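Course 401, Storage and Sorting in Small Spaces
Handout 2: Loose parts, building bricks and open tubs
Instructor: Hatem Lahlou

Read this before the practical. The first half covers the ideas from the lecture, and the second half is the procedure you will follow at your table. Bring the Skikbridge worksheet with you. It does not need to be filled in beforehand.

What we mean by loose parts

A loose part is any item that is used together with others of its kind and has no fixed place of its own. Toy bricks, buttons, screws, cookie cutters, beads and clothespins all count. A single brick is hardly ever lost in the sense that a key is lost. It goes under a couch, the set still works without it, and it turns up in the spring. The trouble with loose parts is the time spent looking through them, and the surface they take up while somebody is looking.

In the lecture we separated storing from sorting. Storing means the parts are off the table and inside something. Sorting means a person can reach for one kind without going through the others. A household can do the first for years without ever doing the second, and for some households that is fine. Ask which one is wanted before you buy anything.

Choosing what to sort by

With building bricks there are three obvious choices: color, size and type. Adults tend to pick color first. It is quick to teach, it can be done from across the table, and a mistake shows up right away. It works well with large bricks in a few strong colors, and with children who are too young to care about stud counts.

Size is slower. A 2x2 and a 2x3 brick look much the same from certain angles, particularly when the brick is lying upside down and the studs can't be seen. Children who build from a plan will often ask for size. Children who build freely mostly don't.

Type (plain bricks, wheels, windows, figures) only makes sense once a collection has enough odd pieces in it. In the Grotemton household from the lecture, the family had sorted by type from the start and ended up with one tub that was nearly full and several with a handful of pieces in each. They went back to color after a month.

Pick one rule and keep to it for the whole session. Two rules at once, such as red bricks by size and everything else by color, can be made to work, but the rule has to be written on the tub.

Choosing the tubs

Use open tubs for the sorting itself, even if the parts will later go into boxes with lids. Lids get in the way and end up on the floor. A rounded rectangle is easier to empty than a tub with sharp inside corners, where small pieces catch. Wide rims are easier for small hands to hold.

The color of the tub matters less than you would think. Matching tubs to bricks looks neat, and a red tub for red bricks needs no label. But most people already own plain white tubs, and white has the advantage that any brick shows up against it. If a tub has a color of its own that matches nothing in the set, tell the children at the start what goes into it. Otherwise they will make up a rule, and each child will make up a different one.

Check the depth before you start. The De Graaf worksheet uses a tub 285 mm long, and we use the same one for the exercises. It holds up to 900 g of large bricks before they begin to slide over the rim. Smaller tubs are fine for a short session.

Setting up the table

Clear the table of everything that is not part of the task, or push it to the back. A plant can stay if it stands behind the tubs. A hard, smooth surface is best, because bricks can be slid as well as lifted. A patterned or veined top is no problem with bricks this large, although it does make beads and small screws hard to see.

Put the tubs in a row along the back and keep the front half for the bricks. Leave the tubs slightly apart if two people will be working. Tip the bricks out gently and spread them with a flat hand until none are stacked on top of each other. They do not have to be turned the right way up.

Procedure for the practical

1. Agree on the rule with your partner and write it at the top of the worksheet.

2. Set out the tubs and say aloud which tub is for which color. Spread the bricks.

3. Do the first color completely before you touch the second. Start with red. Bricks of one color that are lying together can be picked up as a pair.
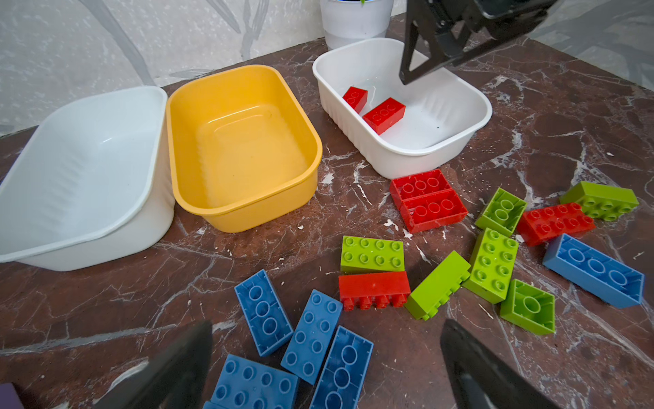 4. Go on to green, then blue, using a new tub each time. The last color goes fastest – there is nothing left to choose between.

5. Look into each tub and take out anything that does not belong. Check the floor and your sleeves.

6. Write down where you hesitated. The Arer form has a column for this, headed "pauses". Short notes are enough.

Working with children

Give one child one color. A child of three or four will usually stay with a color until it is finished, then want to help with someone else's. Let them. Don't correct a brick in the wrong tub while the child is still working. Wait for step 5 and look into the tubs together.

Stop while there are still bricks on the table if the interest has gone. A tub with only the red ones in it is already useful the next day.

For next time

Read the section on labels in the course reader. Bring a container from home that you think is badly chosen for what it holds, with its contents – we will empty them out on Sunday and start from there.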